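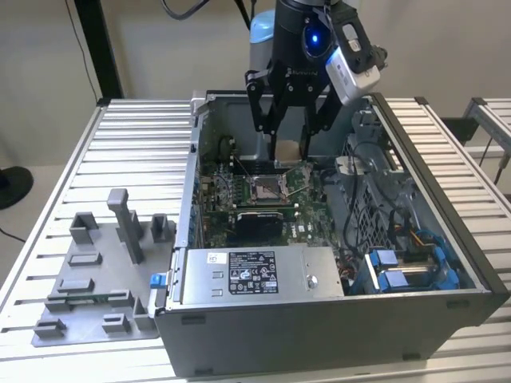 Gripper loses position over CPU socket after protective stop

Posted 2019-07-19 by dultulden_cell2

We run a teardown cell for desktop towers. The tower lies on its side, cover off, and the arm works from above. Twice this week the arm tripped a protective stop while descending toward the socket. After restart the fingers come down nearly 2 mm off toward the memory slots. Re-homing the gripper does not help. The stop log shows code 923 both times. Payload is set to the gripper only. What should I check before I run it again?

Jafarzadeh

Your payload is wrong. The camera and its bracket hang off the wrist too, so the controller reads the extra weight as contact force. Enter the full tool mass and center of gravity, then redo the hand-eye calibration. Until that's done, cap the speed and stay out of the case – a bent socket pin means a scrapped board.

Takemia

Had the same code at our Dakville site. Reboot fixed it.

bench11

Check the camera bracket screws before you recalibrate. A hard stop can shift the bracket, and the offset will come back. Also look for cable drag at the wrist.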